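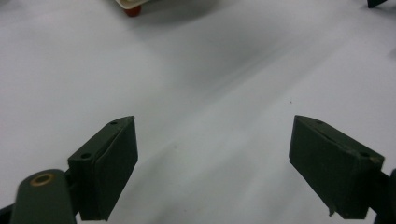 The white top of the Gedidach table, matte finish.

Gedidach work table by Clundside, white – review after one year

Posted 1/22/25

I bought this table last February for the small room where I sew, wrap parcels and sometimes eat my lunch. Before it I had a dark brown desk from my husband's family, very solid, but on a dark top I could not find a gray pin or a black button without a lamp. So I wanted white, and I wanted matte, and these two wishes together are more difficult to find than I expected. Most white tables in my price range were shiny.

The price was 200 dollars with delivery. There is also a bigger size, but my room has a radiator under the window and the bigger one would touch it.

Assembly

It came in one flat box, and the box was heavy. Please ask for help on the stairs. Inside there are the top, four legs, two side bars and a bag with 14 screws. The instructions are only drawings and they are good, except the drawing for the side bars, where you can't see which side of the bar must look down. I did it wrong the first time and I had to open everything again. The correct way is with the small slots to the floor. The tool in the bag is short and it hurt my palm, so I used my own.

Put a blanket under the top before you turn it over. My floor is tile and I was afraid for the corners.

The surface

This is the reason I am writing, as the shop page says very little about it. The top is smooth and it does not shine like glass. Near the window some parts of it look almost silver and other parts go to a cool, pale gray, and shadows on it are soft. In the first week I thought there was a stain on the far side. I wiped it two times before I understood it was the shadow of the curtain. If you want a white which is the same white everywhere and at every hour, you will maybe be disappointed. I like it. My eyes get less tired than at my old desk, and in the evening my lamp does not come back in my face.

Fabric slides well on it. For cutting with the wheel I always use a mat, and I would not try without one. Paper slides a little too well, and when I draw a pattern I hold it with two weights.

Cleaning

Dust is easy, a dry cloth is enough. Coffee is also easy if you go quickly. I left a cup one night and the ring needed warm water with a drop of dish soap, then it was gone. Pencil is the worst. The matte finish takes the graphite and keeps it, and when you rub it with a wet cloth it becomes a gray cloud. A normal white eraser works much better, used dry. Blue tailor's chalk goes away with anything. I did not test ink and I hope I never will.

I bought also the Jibrin cleaning spray, which the shop offers together with the table. It smells nice but it leaves stripes that I can see from the side in the morning. Now I use it for the bathroom.

Stability

When I lean on it to cut, it stays quiet. When I use the sewing machine at full speed, there is a small shaking at the end that is far from the wall – not enough to move the stitches, but a glass of water shows it. After I tightened the screws again in the summer it became better. I think this should be written in the instructions.

Height

The legs give a height a bit over 700 millimeters and you can't change it. For sitting it is good for me. For standing and cutting it is too low, and after one hour my back tells me so. I put the Grerkow leg blocks under it for one weekend. They raised the table nicely but it started to walk on the tile, so I took them away. On a carpet they would perhaps be fine.

What I would change

The front edge is a little sharp where the arms rest. I solved it with a long sleeve. I would also like a hole for the cable of the machine, because now it goes over the back and pulls on the plug. And the plastic feet are black, and one of them left a mark on the tile when I pushed the table alone.

Should you buy it?

For sewing, paper work or wrapping, yes, I would buy it again at this price. For a child who draws with pencils all day, I would look for a different finish. For people who work standing, no. I give it four stars of five. The missing star is for the height and for that one drawing in the instructions.

If somebody has found feet in a lighter color which fit these legs, please write it in the comments, I look for them since autumn.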